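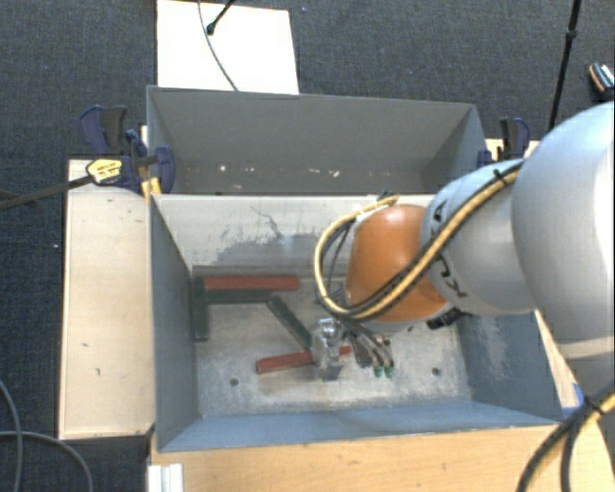 Humton Sorting Bins - Frequently Asked Questions

Reading time: 2 min
Print | E-mail this page

What are the bins made of?
Metal, in plain gray. The Humton 316 and the smaller 216 use the same material and differ only in size.

Can two bins stand back to back?
Yes. Line up the rims before you load either one - a full bin is hard to shift.

Do the floors scuff?
They do. Whitish scuffs and brown stains come with normal use and are not covered by the warranty. Wipe the floor with a damp cloth and mild soap, then dry it. Do not use steel wool.

Can I keep different colors of bar in one bin?
Yes, if you sort them again before they go out. Many shops keep red and green together and pick by color.

Are dividers available?
The Gkikas divider fits the 316 only. It is sold separately and lifts out for cleaning.

Will a Forkudach lid fit?
It fits both sizes. Bars have to lie below the rim for the lid to close.

How do I order spare feet?
Ask for part 84 at the Ustus parts counter. Orders placed by 3 p.m. are packed the same day. Feet for older bins are out of stock until October.

Shares: 12 | Comments: 0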